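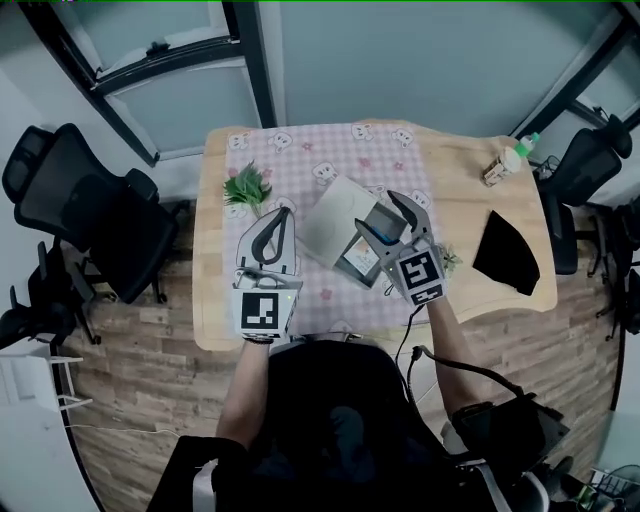
Re: [Grimcombe-swap] Table covers for the November swap

> Does anyone have a cloth that isn't plain white? Last year's tables
> looked like a dentist's office. We've got up to 28 tables to cover.

I've got the pink and white gingham with the little bear faces – you're welcome to it! It only covers the middle of my table, so measure first (mine is 55 inches long, if memory serves). I can throw in the gray box with the beige lid too, and the fake leaves. The succulent stays home, sorry!

Avell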